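The Rita Bullix Books, Box Set One
By Nii Agbenyega. Published by Distar. Ages 8 to 12.
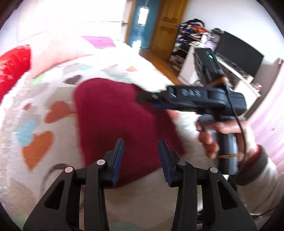 What's in the box

Six paperbacks, a fold-out map of Bai Harbour and a sticker sheet that will end up on your fridge whether you like it or not. The slipcase is sturdy. The books fit in it snugly the first time and a bit less snugly after a ten-year-old has put them back.

The story so far

Rita Bullix wants to be an only child. She has four brothers, one bathroom and a grandmother who keeps score at board games in pen. When the school announces a student exchange with the next town over (a ferry ride and a whole different colour of uniform), Rita fills in the form herself, forges nothing, and is a little hurt by how quickly her parents sign it.

Her host family has no other kids, a very clean kitchen and a dog that isn't allowed to bark. By August she'd trade the lot for a decent argument.

Book one covers the exchange. The other five cover the consequences, including the goat.

Reading level

Short chapters, plenty of dialogue, some mild rudeness about brothers. Confident readers of eight will manage alone. Younger ones will want it read to them, with voices, and will correct your voices.

Details

Format: paperback, boxed
Books in set: 6
Total pages: 472
Catalogue number: 2273
Spelling: Australian, so expect Mum and the odd arvo

Please note

Book four ends on a cliffhanger. We've had letters. Book five is right there in the box.

The map isn't to scale and the author has asked us to stop bringing it up.

Also available singly, though book three makes very little sense without book two.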